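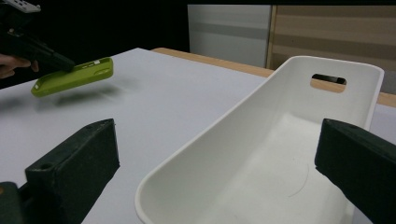
Why do things have shadows?

Light travels in straight lines. It leaves the Sun, or a lamp, or a torch, and keeps going in the same direction until it meets something. It can't bend round a corner to see what is on the other side.

When light meets a solid thing, such as a book or your foot, it is stopped. The place behind the thing gets less light than the places next to it. That darker patch is a shadow.

A shadow isn't made of anything. You can't pick it up or sweep it away. It is only a place where some of the light is missing.

What kinds of things make shadows?

Scientists use three words for how much light a material lets through.

Opaque materials let no light through. Wood, metal and thick card are opaque, and they make dark shadows.

Translucent materials let some light through, but they scatter it, so you can't see clearly to the other side. Tracing paper and frosted bathroom windows are translucent. Their shadows are paler.

Transparent materials let nearly all the light through. Clear glass and clean water are transparent. Hold up a drinking glass in the sunshine and you will still find a faint shadow, with some bright lines in it where the glass has bent the light.

The colour of a thing does not change the colour of its shadow very much if the thing is opaque. A bright green plastic case has a grey shadow on a table, and so does a red one. Thin coloured plastic is different. Sweet wrappers let some coloured light through, so their shadows have colour in them.

Why are some shadows blurry?

Look at the shadow of a lamp post on a sunny day. Near the bottom of the post, the edges are sharp. Further along, where the shadow comes from the top of the post, the edges are fuzzy.

This happens because the Sun is not a tiny dot in the sky. It has a width. Light from one side of it can reach places that light from the other side cannot. Those places are partly in shadow.

The darkest part of a shadow, where none of the light from the lamp or the Sun can reach, is called the umbra. The paler part round the edge is called the penumbra. When you lift an object away from a surface, the penumbra gets wider and the shadow looks softer. When you put the object down again, the edges become crisp.

A big light, such as a long tube on a ceiling, makes soft shadows. A small bright light makes sharp ones.

Why does my shadow change length?

In the early morning the Sun is low in the sky. Its light comes in at a slant, and your shadow is long. By the middle of the day the Sun is at its highest and your shadow is short. In the evening it grows long again, pointing the other way.

People used this to tell the time before there were clocks. A sundial has an upright part called a gnomon (say "no-mon"). Its shadow moves across a plate marked with the hours.

Try it yourself

You will need a torch, a table, a small toy and a sheet of white paper. Ask a grown-up to help you make the room dark.

Lay the paper on the table and stand the toy in the middle.

Shine the torch from high above the toy. Draw round the shadow.

Now lower the torch until it is shining from the side. Draw round the shadow again. Which one is longer?

Next, pick up the toy and hold it above the paper while a friend holds the torch still. Move the toy slowly up and down. Watch the edges of the shadow, and its size.

Do not shine the torch in anyone's eyes, and never look straight at the Sun, even with sunglasses on.

Words to know

Gnomon: the part of a sundial that makes the shadow.
Opaque: letting no light through.
Penumbra: the paler edge of a shadow.
Translucent: letting some light through.
Transparent: clear enough to see through.
Umbra: the darkest part of a shadow.

Written by Teodora Delić. Experiment tested by Aba Ofori.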